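Homemade Soaps and Salves: Which Tips Hold Up

Apr 13, 2024

I have been making soap, balms and bath things at my kitchen counter for long enough to have a drawer full of failures, and I read a lot of advice. Much of it gets copied from one blog to the next without anyone trying it. What follows is a sorting of the tips I get sent most often. Some are fine. A few are a waste of good oil.

Moon water in your lotion

Leave a jar of water on the windowsill overnight and you have a jar of water that has been on a windowsill. If the ritual is pleasant, go ahead, but don't put it in a lotion and expect the lotion to keep. Anything with water in it needs a real preservative. Vitamin E is not one. It slows oils from going rancid and does nothing about mold. Grapefruit seed extract I don't trust either.

Rice in the bath salts

People swear a spoonful of dry rice keeps the salts from clumping. I filled two jars in March, one with rice and one without, and kept them on the same bathroom shelf. Both clumped. A lid that closes properly did more than the rice, and I didn't have to pick grains out of the drain.

Dried petals on top of soap

They look lovely in the shop window. In my shower, lavender buds went brown and looked like something a mouse had left. Calendula is the one flower that held its color for me. Put the rest in a dish by the sink.

"Just eyeball the lye"

No. I don't care how long the person has been doing it. Weigh the lye, weigh the oils, run the recipe through a lye calculator, and add the lye to the water, never the water to the lye. Goggles and gloves on before you open the container. My usual batch has 1,075 grams of oils in a Kuhlmann loaf mold, and I run the numbers again whenever I swap even one oil.

Essential oils by the drop

Drops vary with the bottle, the oil and how warm the room is. A cheap scale that reads to a tenth of a gram ends the argument. Mine is a Ceneck and the battery door is held on with tape. Also, "natural" doesn't mean gentle. Cinnamon bark oil on bare skin is a bad afternoon.

Beeswax off the pan

The boiling water trick works, but then you are pouring wax toward your pipes. Warm the empty pan in a low oven, wipe it out with paper towels while it's still soft, then wash it. I keep one old pan for wax only and have stopped pretending it will ever be clean.

Balm spilled on clothes

Every list says to use talc or cornstarch. It helps with fresh oil and very little with a balm that has wax in it. Scrape off what you can with a spoon, rub in plain dish soap, leave it for half an hour and wash. Check before the dryer. Heat sets what's left.

Curing soap in 48 hours

I have seen this one with a fan, with a dehumidifier, and once with a crystal set at each corner of the tray. After 48 hours you can usually cut the loaf. It won't be a hard bar. Four weeks is my minimum, six for anything high in olive oil. 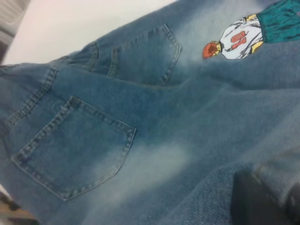 Faded denim. Try any stain remover on an inside seam first.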